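Troltow opens upper gallery with small tables and greenery for its members

Skendar, Apr 1, 2018 – Troltow, the shared work house in the center of Skendar, has opened its upper gallery to all members. The gallery looks over the main hall and gives 70 additional places for people who want to work, read or drink a cup of tea away from their desk.

The furniture comes from the workshop Moldovan, which has made 131 pieces for the new level. The tables are kept light in color and small in size, so that two people can move one without help. Members may put them together for a meeting, but they are asked to return them to their position in the evening.

Each table receives a few small things from the house: a plant, and on many tables also a white jug with lid. The plants are a mixture of succulents and artificial flowers. The artificial ones were chosen for the places where daylight is weak during the winter months, and they need only to be dusted.

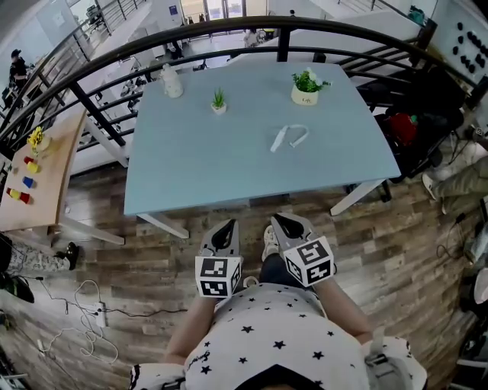 Members who tested the gallery in the last weeks were asked for their opinion, and one of them wrote that a light blue table with something green on it makes her stay longer than she planned, although she would like to have a hook for her bag. Another member asked for more real plants and offered to water them. Troltow is now speaking with Moldovan about the hooks, and a decision is expected before the end of April.

The hall on the lower floor keeps its rows of white desks and remains the place for fixed memberships. The railing along the gallery stays black and open, as it was in the old building, so the sound of the hall can be heard upstairs. For telephone calls there are eight closed cabins behind the gallery, which can be reserved for up to one hour.

The works on the upper level covered roughly 928 square meters and were planned by the office Iron, also from Skendar. The stairs were painted again, and the lighting over the tables was renewed.

The gallery is open during the usual hours of the house. Members do not pay extra for it. Visitors can see it on request at the reception desk – a membership is not necessary for this.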